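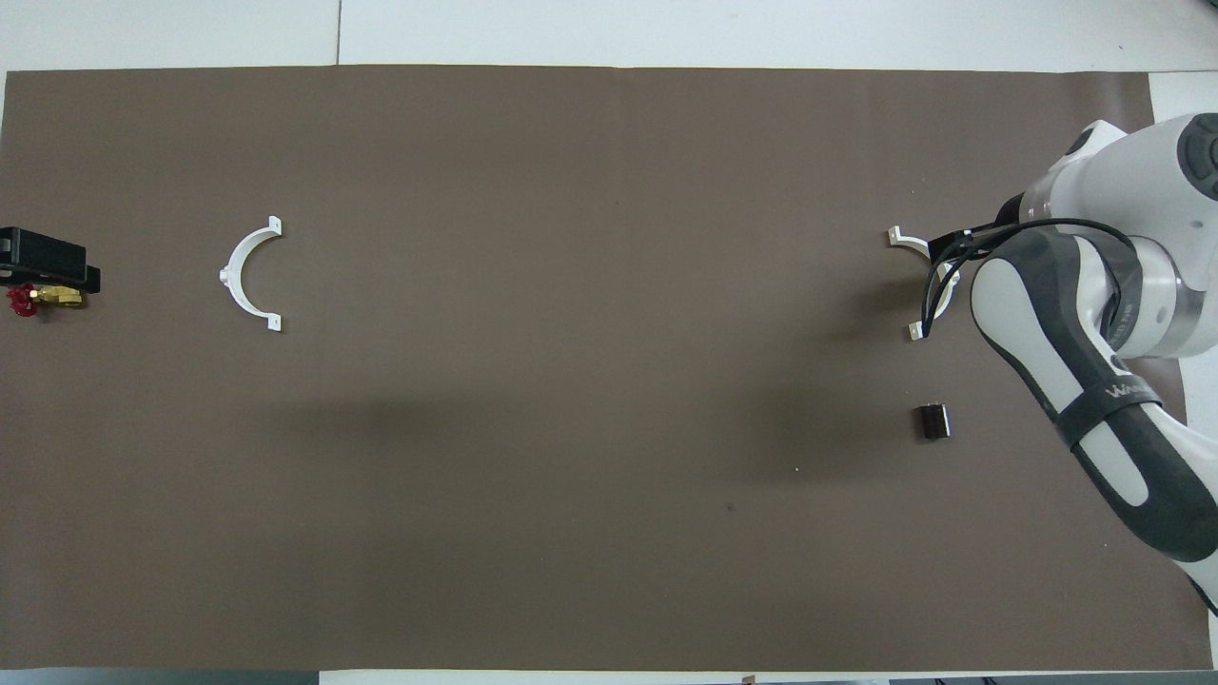

Erlow brass trade

The Erlow brass trade was the group of foundries, finishing shops and merchant houses that made brass fittings in the town of Erlow and the villages of the lower Tolloseck valley. Its main products were valves, taps, unions and couplings for water, steam and gas. The trade grew out of an older business in harness fittings and bell metal, reached its largest size in the decades before the First World War, and continues on a small scale today. At its peak it employed 3,000 people in the town and the valley, counting both foundry hands and outworkers.

Contents
Origins
Growth
Materials and methods
Products
Organization of labor
Merchant houses
Decline
Collections and study
See also

Origins

Metal casting in Erlow is first recorded in parish accounts, which list payments for the repair of a bell and for the making of candlesticks. The early casters worked in yards behind their own houses and bought their metal as scrap. They made buckles, bridle rings, door furniture and weights, most of which were sold at the September fair in Tolloseck. There was no local source of copper or zinc. The town's advantages were a supply of fine red molding sand, dug from pits on the north bank of the river, and a fall of water sufficient to turn small lathes.

The move into fittings for water followed the building of the Tolloseck Canal. Lock keepers and pump men needed cocks and valves that could be repaired close at hand, and several Erlow casters took up the work. Their early valves were plug cocks, in which a tapered plug with a hole through it turns inside a matching body. A plug cock has to be ground by hand so that the two surfaces meet without a gap, and the skill of grinding became closely linked with the town.

Growth

Demand rose sharply when towns in the region began to lay piped water supplies. Each house connected to a main needed at least a stop valve and a tap, and the water companies preferred to buy both from a single maker. The number of foundries in Erlow grew quickly in this period, although many were short-lived. A trade directory from the later nineteenth century lists 124 brass founders and finishers in the town, a figure that includes one-room shops with no furnace of their own.

The coming of the railroad changed the layout of the trade. Foundries that had stood along the river moved to the flat ground near the station, where ingot metal and coke could be unloaded directly. The older riverside buildings were taken over by finishers and polishers, who needed less space. The district between Sand Lane and the river was known as the Lathes, and the name survives on street signs.

Gas lighting opened a second market. Gas fittings had thinner walls than water fittings and carried less pressure, but they were expected to look well in a room, and Erlow shops that had made only plain goods began to employ chasers and lacquerers.

Materials and methods

Brass is an alloy of copper and zinc. The proportions vary with the purpose, and small amounts of lead were commonly added in Erlow to make the metal easier to turn and thread. Founders kept their mixtures private. Surviving mixing books show that the same shop might use several recipes in one week, depending on the scrap available and the use to which the castings would be put.

Most fittings were cast in green sand. A pattern, at first of wood and later of metal, was pressed into damp sand held in a two-part box. The pattern was then removed and the parts closed together. Where the fitting was to be hollow, a core of baked sand was set inside the mold. After pouring and cooling, the casting was knocked out, the core was raked clean, and the runners were sawn off and returned to the pot.

Finishing took longer than casting. The body of a valve was bored, faced and threaded on a lathe, and the seat was cut last. Flats were then filed or milled on the ends so that the fitting could be held with a wrench. The six-sided form became the usual one for unions and gland nuts, as it allowed a wrench to be moved in a confined space with a short swing. Earlier Erlow pieces often have four or eight flats, and this is one of the features used by collectors to judge age.

Hot pressing reached the town in the twentieth century. In this process a heated length of brass rod is forced into a steel die. Pressed bodies are denser than cast ones and less likely to leak through small holes in the metal. The cost of the dies was high, and only the larger firms adopted the method.

Products

The goods made in Erlow are usually divided into four classes: plug cocks, screw-down valves, gate valves, and unions and couplings. Screw-down valves made up the greater part of output from the late nineteenth century onward. In this type a threaded spindle lowers a washer onto a seat, and the flow can be set at any point between open and closed. Gate valves, which raise a wedge clear of the bore, were made mainly for waterworks and factories.

The most complete surviving trade catalog, issued by the firm of Ziton, offers 445 separate patterns. Many differ only in the form of the handle or the type of thread. The smallest was a drain cock for steam gauges, and the largest a flanged gate valve supplied to order. Ziton marked its goods with a Z inside a ring. Other makers used initials, a bird or a star, and a considerable quantity of Erlow work carries no mark at all.

Organization of labor

Work was paid by the piece. A master founder commonly rented space and power to finishers, who hired their own assistants and bought castings by weight. Under this system the loss from a faulty casting fell on the finisher, and disputes over the matter were frequent. A price list agreed between founders and finishers put an end to most of them by requiring that castings found to be porous be taken back at full weight.

Women were employed in core making, lacquering and packing. Core making was regarded as skilled work and was often taught within families. Boys entered the foundries as sand carriers and might be bound as apprentices after a trial period.

Conditions were poor in the older shops. Zinc fumes given off during pouring caused a short fever known locally as "the Monday shakes," which was most severe after a day of rest. Roof vents became general only after the move to the station district.

Merchant houses

Few of the small shops sold directly to users. Their goods passed through merchant houses, which tested, packed and invoiced them. The house of Liepiņa was the most important of these in the export trade. It kept a testing room in which valves were filled with water under pressure and left overnight, and its certificate was accepted by several foreign water authorities in place of their own inspection.

Decline

The trade contracted after the First World War as larger works elsewhere turned to machine production. The riverside finishing shops were the first to close. Plastic pipe and fittings later removed much of the demand for small brass couplings, and rules limiting lead in metal that touches drinking water made some of the traditional mixtures unsuitable. Only 2 foundries remain in operation. Both make replacement parts for older waterworks, together with short runs of special valves.

Collections and study

The Erlow Town Museum holds patterns, mixing books and sample boards from a number of firms. The standard account of the trade is by the historian Princess Castillo, whose study draws on wage books and the letters of the Liepiņa house. Castillo argues that the sand pits mattered less to the town's success than the credit extended by its merchants. Other writers have given more weight to the railroad. The records of most of the small finishers have been lost.

See also

Brass
Gate valve
Green sand molding
Tolloseck Canal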